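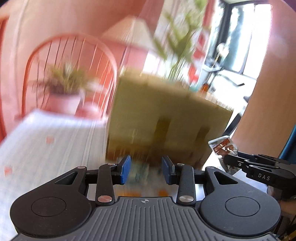
Camsteadの一室にて(2021年11月10日)

リーゼロッテ・ミュールバウアーさんは、Ullskaの谷に残る子守歌を集めています。今までに楽譜にした歌は334曲です。最初の歌は、四月に祖母の家の台所で聞いたそうです。

「祖母は歌詞を半分忘れていました。それで、隣の村の人に続きを聞きに行きました。ところが、その人の歌は旋律が違いました。私はとても困りました」

どちらが正しいかを決めることは、今はしないと言います。違う歌い方は、別の紙に書いて一緒に保存します。

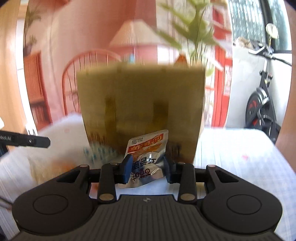 難しいのは、歌ってもらうことを頼むときです。「子どもがいないと歌えない、と言う方が多いです。そのときは、先に昔の家の話を聞きます。寝る部屋の話になると、小さい声で歌い始める方がいます」

歌集は来年、Wekuraという小さな出版社から出る予定です。載せるのは100曲で、方言の発音には注を付けます。選ぶ作業はまだ終わっていません。

「二番の歌詞が少し怖い歌があります。編集の方は迷っていますが、私は載せたいです。祖母もその歌で寝ましたから」

お問い合わせ | © 2021 Taheri編集室 | ページの先頭へ戻る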